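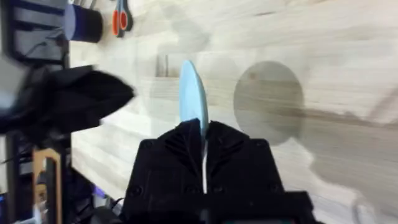 A two-finger gripper holds a light blue piece upright over the work table at the Sumero robotics open day.

1/ Sumero welcomed 353 visitors to its Pornport workshop this July for the annual robotics open day. We thank all who attended, including the families who stayed through the last demonstration at 4:30 p.m.

2/ The main demonstration covered the handling of thin, flat items. Parts of this kind are difficult to grip because there is little surface to hold and a small error in angle can cause a slip.

3/ Aicha Badawi, head of the manipulation program, led each session and took questions from the floor. Many visitors asked how much force the fingers apply. The limit is set in software and can be changed for each task.

4/ The work table was laid out with ordinary household and office items, scissors among them. Our program uses everyday objects wherever possible, as these are what robots will meet outside the workshop.

5/ Visitors also received a short briefing on training records. The team has logged 3,911 handling attempts under the Kikov project to date. Attempts that fail are kept and reviewed along with the rest.

6/ In the afternoon, 113 students from local schools took part in guided practice at the teaching station. Each student was given a turn at the controls under staff supervision. Safety glasses were provided.

7/ "The questions from students were detailed and well prepared," said Mostafa Nasr, director of the workshop. "Several of them have been passed to our engineers for a written reply."

8/ Those replies will be posted on this account and displayed at the Mercado information desk. Schools wishing to arrange a group visit may apply at the same desk. Groups must be accompanied by at least 2 adults.

9/ Visitors who left items in the coat room may collect them from reception between 9 a.m. and noon. Please bring your entry badge.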